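Pititz Home Help Desk
Ticket 2341
Subject: Shirts keep coming off the bed creased, and the piles won't stay put
Status: Open, waiting on customer
Product: Pititz folding course, bedroom module

Hi again! Me from the sock drawer ticket. I've moved on to the bedroom module and I'm stuck on step 2, the one where you fold everything flat on the bed before it goes anywhere near a drawer. My T-shirts look fine while I'm doing them, then I pick them up and there's a big diagonal crease across the front and one sleeve hanging out the side.

Your checklist asked for the setup, so: small bedroom, bed up near the window, and I do the lot on top of the mint-green cover (it's got a bit of texture to it, which I love, but I'm starting to wonder). Clothes get tipped out first and sorted after. 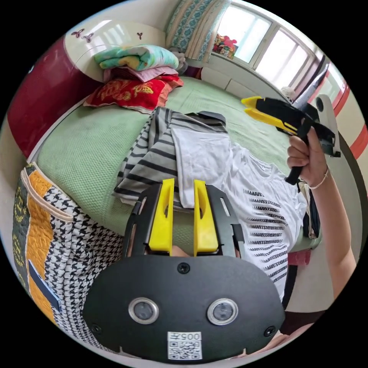

I tried the thirds fold from the course booklet, then the halves fold from the Kerdale video you linked last time. Halves was better on the white T-shirts. The stripy one is a nightmare either way, though at least the stripes tell you when you've gone crooked!

What I've tried so far:

Smoothing from the collar down with both hands. Helped a bit.
Pulling the cover tight before starting. Helped a lot, for one shirt, and then it bunched up again.
Folding on a bath towel. Worse, the towel moved with the shirt.
Folding on the desk. Good creases, but the desk is tiny and the sleeves drop over the side.

First reply from your desk said to try a folding board. I had a look at the Çetinkaya one and it's a nice thing, but I'd rather not store another flat object in a room this size. Is there a way to do it without?

Other half of the problem is the stack. I keep the folded blankets and sheets up in the corner against the headboard, turquoise patterned one on top, pink sheet under that, and a red one under the pink. It's a decent pile but it leans, and if I bump the bed it starts creeping down towards the pillow. 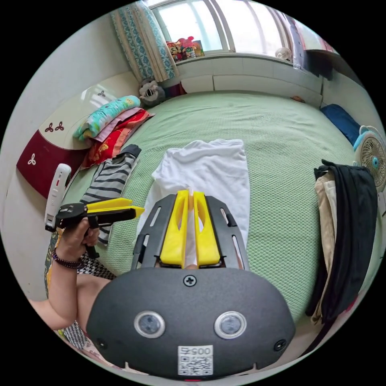
Romthorpe Household Notes, Issue 14

I've pasted the name of that issue in so you can find the article I've been going by. It says heaviest at the bottom and folded edges all facing the same way. I had mine facing every which way, so I redid the pile this afternoon and it's sitting straighter, but I haven't tested it with a proper bump yet.

So, two questions. Should I be folding shirts smaller before I lift them, or lifting them differently? And do sheets belong under blankets or on top? I'll leave the ticket open and try whatever you suggest on the next load.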